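Ostness 塔式工作站机箱套装（翻新，带主板）

货号：Viromance 51
状态：有货，三天内发出
供货：Ostness 翻新部

产品介绍

这个套装是给想自己组装一台电脑的人准备的。里面有塔式机箱、已经固定好的主板、后面的挡片和全部的螺丝。处理器、内存、硬盘、显卡和电源不包括在里面，请您自己另外选购。如果您已经有一台旧工作站，只是想换机箱和主板，这个套装也合适。

我们的仓库每年收到很多公司淘汰的工作站。外壳有大的变形的，我们不卖整套，只拆零件。剩下的先除尘，再检查插槽和接口，最后通电测试八个小时。测试的记录打印在一张纸上，和机箱放在同一个纸箱里，请不要把它扔掉，保修的时候需要用到。

关于扩展

这一款最大的优点是扩展方便。现在新的主板上，老的 PCI 插槽已经很少看见了，但是很多人手里还有旧的采集卡、声卡或者测量仪器的控制卡，这些卡还很好用，换新的要花很多钱。这块主板同时有白色的 PCI 长插槽和黑色的 PCIe 插槽，新卡和旧卡可以装在同一台机器里面。

后面的挡片用蓝色塑料卡扣固定，装卡的时候不需要螺丝刀。先把对应位置的卡扣打开，取下挡片，把卡对准插槽垂直地按下去，再把卡扣扣回去就可以了。第一次打开的时候可能有一点紧，请用大拇指慢慢地用力，不要用金属工具去撬。
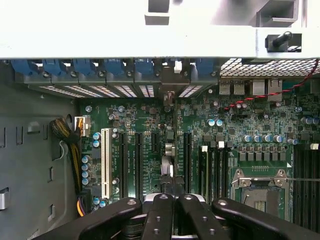

Rodel Magbanua 在留言里写，他买这一款就是为了一张旧的 PCI 采集卡，装卡很顺利，但是他希望说明书里写清楚，装很长的卡之前应该先整理线，他自己第一次忘记了，后来又把卡拔出来重新装了一次。他还问，卡扣坏了能不能单独买。

谢谢这位顾客的意见。卡扣可以单独买，三个一包，在“配件”页面里面能找到。关于整理线的说明，我们已经加到下面的安装步骤里了。

散热

挡片上有一排一排的小孔，旁边还有蜂窝形状的金属网，机箱里的热空气可以从后面出去。请在机箱后面和墙之间留出一个手掌的距离。如果您装了两张以上发热比较大的卡，我们建议另外加一个风扇。我们自己常用的是 Ular 的静音风扇，声音比较低，不过别的牌子也可以，尺寸合适就行。

后部接口

主板后边有上下叠放的 USB 接口，也有网线接口。没有配显示输出用的显卡，请您按照自己的用途选择。

安装步骤

1. 关闭电源，拔掉电源线，等一会儿再打开侧板。
2. 把机箱平放在桌子上，下面垫一块软布。
3. 把靠近插槽的线先移到旁边，用扎带轻轻固定。很长的卡特别需要注意这一步。
4. 打开卡扣，取下挡片。取下来的挡片请保存好，以后不用这个位置的时候还要装回去。
5. 拿卡的时候只拿边缘，不要碰到金色的触点。
6. 把卡按到底，检查两头是不是一样高，然后扣上卡扣。
7. 先不装侧板，通电看一下系统能不能认出新的卡。没有问题再关机，装好侧板。

包装里有什么

机箱一个，主板一块（已安装），侧板两块，螺丝一袋，扎带一包，测试记录一张，中文和英文的说明书各一份。

保修和退货

从收到货的那天开始，保修八个月。因为是翻新的产品，外壳上可能有细小的划痕，这个不影响使用，也不在保修范围里面。如果您收到以后发现插槽或者接口有问题，请先拍照，再把照片和测试记录上的编号一起发给我们。自己更换过主板的机箱，我们只能保修机箱的部分。

退货请使用原来的纸箱和泡沫。去年十一月有几位顾客用普通的袋子寄回来，路上侧板被压弯了，这种情况我们没有办法全额退款，请您理解。

大量购买

学校、维修店和实验室如果一次需要比较多的数量，可以写邮件给 Aisling Keane，她会给您报价。我们的仓库一次最多可以准备 1000 套，但是这么大的数量需要提前两个月预订。Abeysekara 维修店的会员请在邮件里写上会员编号，可以使用店里的优惠价格。

相关产品

蓝色卡扣（三个一包）
备用挡片，带小孔
Ular 静音风扇
塔式机箱防尘网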